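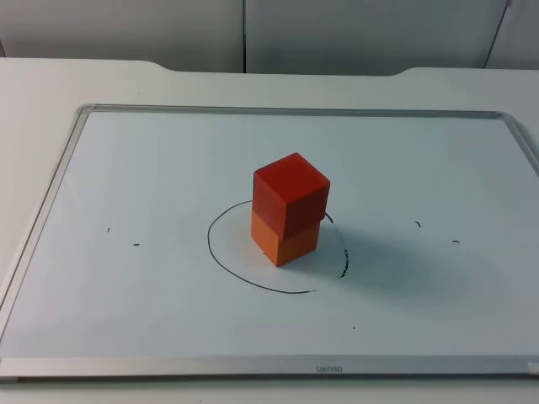
Attachment 1: whiteboard flat on the table, two wooden cubes stacked near the middle.

Ticket: Shared print queue drops large jobs
Site: Wikomden, ground floor
Opened by: Elsie Kettle
Assigned to: Mwangi Mwakalinga
Priority: Normal, raised to High in December
Status: Resolved, monitoring

Summary
Jobs sent from the Zitatum layout program to the Policarpio printer on the ground floor vanish from the queue part way through spooling. No error on the workstation. The printer's own log shows "job cancelled by host". Small jobs from the same machine print normally. Other programs not tested at time of opening.

Comment, Elsie Kettle, 09:14
Happens with the catalogue file every time. A two-page letter is fine. I have restarted the PC and the printer. The printer has paper and toner. The queue shows "Spooling", then the line goes away. Exporting to PDF and printing the PDF also fails, so I don't think it is Zitatum as such.

Comment, Mwangi Mwakalinga, 09:52
Please confirm which queue you are using. There are two with nearly the same name, GF-Print and GF-Print-Old. The old one should have been removed.

Comment, Elsie Kettle, 10:03
GF-Print. I tried the old one as well and it says offline.

Comment, Mwangi Mwakalinga, 11:20
Removed GF-Print-Old. Reproduced the fault on GF-Print from my own workstation with a scanned PDF. Job disappears during spooling. A job of 72 MB goes through. The catalogue is over 900 MB once rendered. Server event log has an entry each time:

Document failed to print. Win32 error code returned by the print processor: 112.

112 is ERROR_DISK_FULL. The system drive on the print server has plenty of free space, so this needs a closer look.

Comment, Mwangi Mwakalinga, 11:47
Spool folder is not on the system drive. It was moved to S: when the server was rebuilt. S: itself is mostly empty, but there is a quota on the folder:

Path: S:\Spool
Limit: 800 MB
Type: Hard
Notifications: none

That matches the symptom. The spooler hits the limit, the write fails, the job is deleted. Nobody is told as no notification is set on the quota.

Comment, Sheena MacBrayne, 13:05
The quota is from the Zedley template, which goes on every folder on S: by default. It was written for user shares. Spool should have been excluded. Please don't remove the template from the drive, only from that folder.

Comment, Mwangi Mwakalinga, 13:31
Quota removed from S:\Spool only. Spooler restarted. Test job from my workstation completes. Elsie, please try the catalogue.

Comment, Elsie Kettle, 14:10
First half printed, then it stopped. The queue now says "Error - Printing" and it stays there. Different from before.

Comment, Mwangi Mwakalinga, 14:38
Agreed, different fault. Spooling now finishes and the full job is on the server. The port is timing out. Port settings before the change:

Protocol: LPR
LPR byte counting: enabled
SNMP status: enabled, community "public"

Changed to RAW on 9100 with SNMP status disabled. The printer does not answer SNMP while it is rendering a heavy page, and the server marks it as offline.

Comment, Elsie Kettle, 15:22
Whole catalogue printed. 200 sheets, duplex, in the right order.

Comment, Sarahí Pacheco, 15:40
Same model upstairs, same LPR settings. We have not had the disk error but we do get the stuck queue now and then. Can you change ours while you are in there?

Comment, Mwangi Mwakalinga, 15:58
Done for the first floor queue. Note that with SNMP status off, the queue will no longer show "paper out" or "door open". Check the panel on the printer.

Comment, Lụa Nông, 16:15
Zedley template updated. Spool paths are now on the exclusion list, so the nightly run will not put the quota back. Soft limit with an email alert added to S:\Spool instead.

Resolution
1. Hard quota removed from S:\Spool, replaced with soft limit and alert.
2. Port changed from LPR to RAW 9100 on both floors, SNMP status off.
3. GF-Print-Old deleted from server. Users with a saved connection need to delete it by hand.

Outstanding
Driver on GF-Print is one version behind first floor. Not touched under this ticket. Sheena to raise a change.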